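Storing and Caring for Small Household Tools
Pomenby Housing Association: Advice for Residents
Home Maintenance, Sheet 2

Most repairs in the home call for a small number of hand tools. When these are kept clean, dry and within reach, minor jobs can be dealt with promptly and the tools themselves will last for many years. The following guidance applies to all properties managed by the Association, including the flats at Lurnley Court. It was prepared by Amber Tapley of the Property Services team and revised in February.

Choosing a place

Tools should be stored indoors wherever possible. Outdoor cupboards and bin stores are subject to damp, and steel left in them over the winter will usually rust. A hall cupboard, a utility room or the inside of a kitchen cupboard door is suitable. Tools should not be kept in the cupboard housing the electricity meter, nor within 1000 mm of a boiler or water heater.

Residents with young children should store blades, adhesives and solvents in a locked cupboard or well above a child's reach.

Hanging tools on a wall

Perforated board makes good use of a narrow wall. The board must be held clear of the wall on battens so that the hooks can pass through the holes; a gap of 20 mm is sufficient for most hooks. Before drilling, residents should check for pipes and cables with a detector, which may be borrowed from the Lurnley office for up to two days. Drilling directly above or below a socket or switch is not permitted.

Heavier items should be placed low on the board and close to a batten. Lighter items may be placed higher. An outline drawn in pencil around each tool will show where it is to be returned.

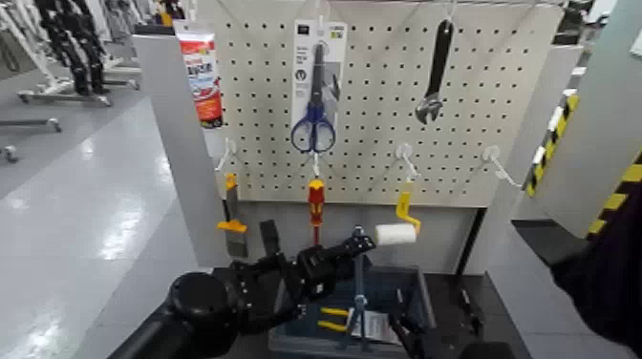 Hooks should be checked from time to time and replaced if they have bent or worked loose. Tools with no hole in the handle may be hung from a loop of strong cord. Spare screws and wall plugs are best kept in lidded jars, labelled by size.

Cleaning and oiling

Wipe tools with a dry cloth after use. Light rust can be removed with fine wire wool and a few drops of general-purpose oil, working along the metal and wiping away the residue. Adjustable wrenches benefit from a single drop of oil on the screw, after which the jaw should be opened and closed fully several times.

Scissors used for tape will collect adhesive along the blades. This may be removed with a cloth dampened with surgical spirit, used in a well-ventilated room away from any flame. The blades should then be dried and a trace of oil applied at the pivot.

Wooden handles that have become rough may be sanded lightly and rubbed with linseed oil. Cloths used for this purpose can catch fire without warning. They must be laid flat outdoors to dry before disposal and must never be left in a heap.

Glues and sealants

Wipe the nozzle and replace the cap firmly after each use. Write the month of opening on the tube. Follow the maker's instructions on temperature, and dispose of any product that has hardened or separated.

Workshop sessions

A practical session on basic tool care is held each month in the El Khatib Room and lasts 45 minutes. Places are free to residents and should be booked through Hala Salem at the Lurnley office. Residents may bring one tool of their own for cleaning. Power tools cannot be accepted.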